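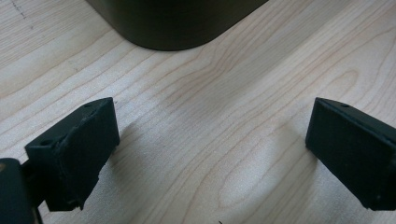
Gimach Forehearth Log

Temperature and gas flow records from the forehearth of one container glass line at the Girham works. Maintained by Nighat Cheema and Gwion Gittins.

Contents

readings.csv — one row per zone per logging interval
zones.csv — zone names, lengths and thermocouple positions
events.csv — gob weight changes, colour changes and stoppages
units.txt

Logging

The forehearth has 3 zones: rear, front and equalising. Each is read every 600 seconds by the line controller. Glass temperatures are in degrees Celsius, gas flow in normal cubic metres per hour. Times are local and are not corrected for the clock change.

Known problems

The front zone thermocouple was replaced in August. Readings before the change sit low against the new one and have been left as recorded. The column tc_id tells the two apart.

Any temperature below 1080 in the equalising zone was logged during a stoppage and should be dropped before fitting.

Row 515 of events.csv has no end time. Alfie Pilkington is checking the shift book.

Gas flow is missing for the rear zone wherever the meter was isolated. Blank means no reading; zero means the valve was shut.

Use

Free to use inside Girham and Marsden. Ask Gwion before passing it on.

Last changed 26 August 2025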